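Trornlow Well Water Testing Program
Progress report to the Jedard Fund, second reporting period
Prepared by Kirsty Whitlock, program manager
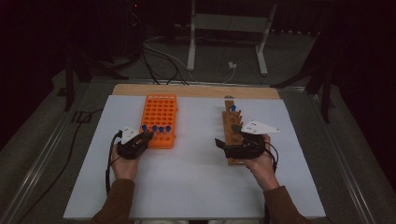
Four blue-capped tubes in an orange rack on the work surface.

Last updated: Nov 17, 2021

Status

The program is on schedule for field collection and behind schedule on reporting results to households. Spending is within the approved budget in every line except courier charges. One change to the work plan is requested at the end of this report.

Background

The grant supports free testing of private wells in the Trornlow district. Households on private wells are not covered by the public supply monitoring program, and most wells in the district have no test on record after the one made when the well was drilled. The program tests for nitrate, arsenic, manganese, hardness, pH and total coliform bacteria. Each household receives a written result with a plain explanation and, where a limit is exceeded, a follow-up call.

The sampling list was drawn from county drilling permits and contains 1384 wells. Permits issued before the county moved to electronic files were entered by hand over the spring. Duplicate addresses and wells known to be sealed were removed before the list was fixed in July. The list will not be extended during the current grant.

Field collection

Collection is organized by road instead of by parcel number, a change made after the first period. Under the old arrangement the crew often returned to the same road several times in a month. Howard Dobson redrew the routes so that all consenting households on one road are visited together, and driving time has fallen enough to bring the crew back to its planned rate.

Samples are taken at the tap closest to the wellhead, ahead of any softener or filter. Where the only accessible tap is downstream of treatment, the sample is taken and coded as treated. Treated samples are reported to the household but left out of the district summary. The crew now asks about treatment equipment when the appointment is made, and the share of treated samples has dropped as a result.

Access remains the main obstacle. Rental properties are the hardest group to reach, as consent has to come from the owner and the appointment has to be made with the tenant. A two-part consent form was introduced in July to handle this. It works, but slowly. Owners with several properties may now sign once for all of them.

The portable pH meters supplied at the start of the grant have given some trouble. One unit drifted between its morning and evening checks and was withdrawn. Readings taken with it after its last good check were struck from the record and the wells were put back on the collection list. A replacement was obtained from Gisler under warranty at no cost to the grant.

Laboratory work

Nitrate, hardness and pH are measured in our own laboratory. Metals and coliform samples go to Ollex under the existing contract. Turnaround at Ollex for metals was longer than the contract allows on 2 shipments. Jordan Inskip raised this with their client office and a credit was applied to the next invoice. Coliform turnaround has been within the holding time throughout.

Quality control in the period consisted of field blanks, field duplicates and a blind reference sample sent with each metals shipment. Field blanks were clean for arsenic and manganese. One nitrate blank read above the detection limit - the batch was rerun from the retained portions and the rerun blank was clean. The rerun values are the ones reported. Agreement between duplicates was acceptable for all analytes except manganese, where particles in unfiltered water cause real differences between one bottle and the next. The method is unchanged, and a note on the point has been added to the household letter.

The laboratory notebook has been replaced by a shared spreadsheet with locked columns for sample number, date received and analyst. Paper bench sheets are kept as a backup and filed by batch. Howard Lockwood checks the spreadsheet against the bench sheets before any batch is released. The check has found transcription errors in the hardness column, all corrected before release.

Results to households

The target is to mail results within six weeks of collection. This was not met for the batches collected in late summer. The delay came from the metals results noted above and from the time needed to write individual explanations for wells with more than one exceedance. A set of standard paragraphs has been drafted and is with the county health office for review. Once approved, these will cover most combinations and free the program manager to deal with unusual cases.

In the period, 9 wells exceeded the drinking water limit for arsenic. All 9 households were called on the day the result was confirmed and were offered a second test at no charge. Bottled water vouchers were issued through the county. Nitrate exceedances are clustered on the lower ground west of the river, in line with the first period. Coliform detections were mostly in older wells with damaged or missing caps, and those households were sent the county leaflet on cap repair and disinfection.

Staffing

Gillespie Skinner joined as field technician and completed training on sampling and chain of custody. The second field position is still open. It was advertised twice and drew few qualified applicants, chiefly because the post ends with the grant. Existing staff are covering the work with paid extra hours charged to the same line.

Budget

Personnel is underspent on account of the vacancy. Supplies are on plan. Courier charges are over plan, as coliform samples must reach Ollex the same day and the cheaper afternoon service was discontinued. The overrun can be met from the personnel underspend within the transfer limit set in the grant agreement, and no additional funds are sought.

Next period

Collection will continue through the winter on paved roads only, with the gravel roads north of Trornlow held for spring. Outreach to owners of rental property will continue by mail. A public meeting on the nitrate findings is planned jointly with the county, and the district map will be released there at a resolution that does not identify single properties.

Requested change

We ask the Fund to approve retests for up to 120 wells first sampled in the dry season, to be repeated in spring after high water. Nitrate and coliform levels can differ a good deal between seasons, and a single late-summer sample may understate both. Retests would be limited to nitrate and coliform. The cost can be carried by the present budget if the open field position is filled at half time. A decision before the winter routes are fixed would allow the spring appointments to be booked on the same calls.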